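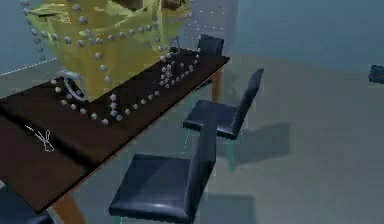

I finished Plindunach last night and I think Alper is right about the pacing but wrong about the dinner chapter. It's the best thing in the book. Hasow keeps the whole Moynihan family in one room for 30 pages, and the room does a lot of the work. The table gets mentioned so often that I started to see it: a long dining table with a top like a dark chocolate-brown slab, much like the one in the picture, and the uncle at the far end of it refusing to pass anything. When the daughter says she's going back to Tanley, he doesn't look up. I read that page twice.

Alper Yaman wrote:

> I'm giving up on Plindunach at page 248. It's 791 pages long and
> so far we have had one murder, one funeral and a dinner that goes
> on for an entire chapter. The marsh was good. The ferryman was
> good. Then everyone goes indoors and talks about a will.
>
> Also, can somebody tell me if the ghost is real? If she's real I
> might go on. If it's going to be a dream or a fever I'd like to
> know now so I can return it to the library. People are waiting
> for it.

On the ghost, without giving much away: she's real. There is a stretch after the flood where Hasow seems to be setting up the fever explanation, and I was annoyed for a good 50 pages, but it gets dropped. Spoilers in the next paragraph, so skip it if you're still reading.

SPOILER

The ghost is the first wife, not the sister. You can work it out from the gloves if you go back to the funeral. What I couldn't work out is how the ferryman knew. He calls her by name before anybody has told him, and he wasn't in Tanley when she died. Either I missed a line or it's being saved for book 2. If somebody has the chapter where he talks about his mother, please check whether he says which winter it was. I had to give my copy back this morning.

END SPOILER

Alper, you stopped at a bad place. The will matters, but you don't find out why until they open the boathouse, and that's a fair way past where you are. You could skip the letters, which are in italics and mostly repeat what we know. I wouldn't skip the dinner. Half the things said there come back later, and the argument about the dog is the reason the brother has the key.

My own complaint is the ending. Four people we've followed since the first chapter are still out on the marsh when it stops, and the last few pages go to a character who has barely spoken. I don't mind a series, but I'd like each volume to close something.

Two housekeeping things. We still need a short book for January, preferably a paperback, and preferably something with no family tree at the front. Send titles to the list and not to me, as I lost a couple of suggestions last time. And please trim the quotes when you reply - the digest version was very hard to read last month.

If anyone has started book 2, does it pick up on the marsh or does it jump ahead? A plain yes or no on that is fine, I don't want to know who gets back.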